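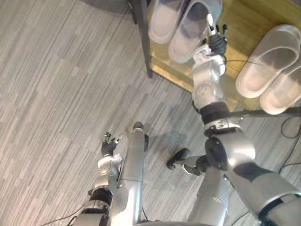 October
By Zuzana Vlček

New house rules out from Motgate for two-armed robots doing household pickup work. Shoes, slippers, that kind of thing. Four pages, in force now at both test sites.

Main points. Operator stays within reach of the stop button whenever an arm is moving. Loose cable gets taped down or routed behind the furniture before a run, not during. A hand with no job in the task gets parked clear of the items. Anything odd goes in the log within 72 hours, near misses too.

Kamil Sýkora wrote most of it. He says the cable rule got the most push back. "People think it's fussy. It takes two minutes."

Brukell, which shares the floor space, will follow the same text. Graster is still reading it and wants the parking rule looser for small rooms, where theres not much clear space to park in. Sýkora says he's open to that but wants a minimum distance written down first.

No word yet on who checks the logs. Comments go to Motgate until the end of the month.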